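How to Move Your Home Directory to Its Own Disk on a Linux Server

If you have ever had a small root disk fill up at two in the morning and take your login down with it, you are going to love this one. Moving /home to a separate disk is a classic sysadmin job, it takes less than an hour on most machines, and once you've done it you will want to do it everywhere. I've now done it on every box we run in Nirnholm and I still get a kick out of watching the usage figure on the root disk drop.

What you need

A server with a spare disk attached. Mine is called kirnton, a virtual machine with a 20 GB root disk and a new, empty 70 GB disk. You also need root access (sudo is fine), a backup you trust, and a second way in besides SSH. Your provider's web console will do. Please check that the console works before you start!

I'm using Debian and ext4. The steps are almost the same on other distributions, though rsync may not be installed, so grab it with your package manager first.

Step 1: Find the new disk

Run:

lsblk -f

The -f option shows filesystems and mount points alongside each device. On kirnton the root disk is sda and the new one is sdb, with nothing listed next to it. Yours might be vdb or nvme1n1. Write the name down. Every command from here on uses sdb, and you have to swap in your own.

Step 2: Partition and format

You can put a filesystem straight on the disk, but I like having a partition table so the next person can tell at a glance that the disk is in use.

sudo parted /dev/sdb mklabel gpt
sudo parted -a optimal /dev/sdb mkpart primary ext4 0% 100%
sudo mkfs.ext4 -L home /dev/sdb1

The -L home part gives the filesystem a label. It's optional, but it makes lsblk so much nicer to read later.

Step 3: Copy the data

Mount the new partition somewhere temporary and make a first pass:

sudo mkdir /mnt/newhome
sudo mount /dev/sdb1 /mnt/newhome
sudo rsync -aAXH --info=progress2 /home/ /mnt/newhome/

Mind the slash at the end of /home/ — without it you get a home folder inside your new home folder. The letters keep permissions, ACLs, extended attributes and hard links intact. If you have sparse files such as disk images in there, add S as well.

People can keep working during this first pass. Go make coffee. Samuele Ferri moved more than 300 GB of build output this way on a machine called grusudis and it ran all afternoon without anyone complaining. 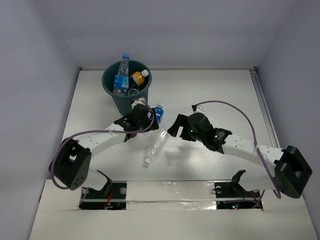
Once the first pass is done, you need a short quiet period for the second. Ask everyone to log out, stop any services that write under /home, and log in on the console as root. If your root account has no password, set one first with sudo passwd root. Then check who is left:

lsof +D /home

On a big tree that command is slow, so give it a minute. When it comes back empty, run the copy again with one extra option:

rsync -aAXH --delete /home/ /mnt/newhome/

It only touches what changed, so on kirnton it was over in 30 seconds. The --delete option removes anything from the copy that has gone from the original, so double-check the order of those two paths before you press Enter.

Step 4: Edit fstab

Get the UUID of the new partition:

blkid /dev/sdb1

Make a copy of /etc/fstab, open the original in your editor, and add one line at the bottom:

UUID=your-uuid-here /home ext4 defaults,nofail 0 2

Use the UUID and leave device names out of it, as sdb can turn into sdc after a reboot. With nofail the server will still boot if the disk goes missing. Thanks to Rozália Machala for talking me into that option!

Step 5: Switch over

umount /mnt/newhome
mv /home /home.old
mkdir /home
systemctl daemon-reload
mount -a
df -h /home

If df shows the new disk, you're in great shape. Log in as a normal user over SSH and try creating a file. Then reboot and check again — a typo in fstab is much easier to fix while you still remember making it.

If something looks wrong

Login works but you land in /: the mount didn't happen. Run mount -a again and read the error.

SSH keys are refused: look at the owner and mode of the home folder and of .ssh. On systems with SELinux, run restorecon -R /home.

"Target is busy" on umount: you have a shell sitting in /mnt/newhome. It was me, every time.

Step 6: Clean up

Leave /home.old alone for a few days. When you're sure, remove it:

sudo rm -rf /home.old

Next I'll be doing the same for /var on asfaw, where the logging and database services make the quiet period a bit more interesting.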